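Keeping an old laundry building dry

The former laundry at Rinolside had standing moisture in its north wall for most of its life. The building engineer who took over the job in March began by leaving the wall alone.

"We logged humidity for 4 weeks before anyone opened anything," she said. "The previous contractor had injected a chemical barrier at floor level. The readings above it were as high as the readings below it."

The survey used 156 test points on a fixed grid. The highest values followed a buried downspout connection on the outside face. Tamuno, the firm hired for the drainage work, dug down to the joint and found it had separated.

"The repair itself took 2 days," the engineer said. "Drying is slower. The brick is thick and the inside was coated with cement plaster, so the water had one way out."

The plaster has since been removed and replaced with a lime mix. She put the material cost at $980, excluding labor, and said she would not repaint before the readings level off.

Asked whether a dehumidifier would speed things up, she was cautious. "Run it too hard and you pull salts to the surface. We keep ours on a low setting and check the wall every morning."
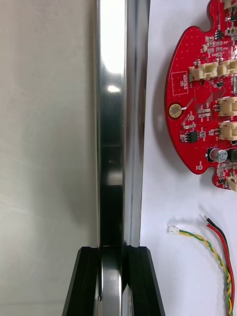 The same grid will be read again next March, with the meter held at the same depth at every point.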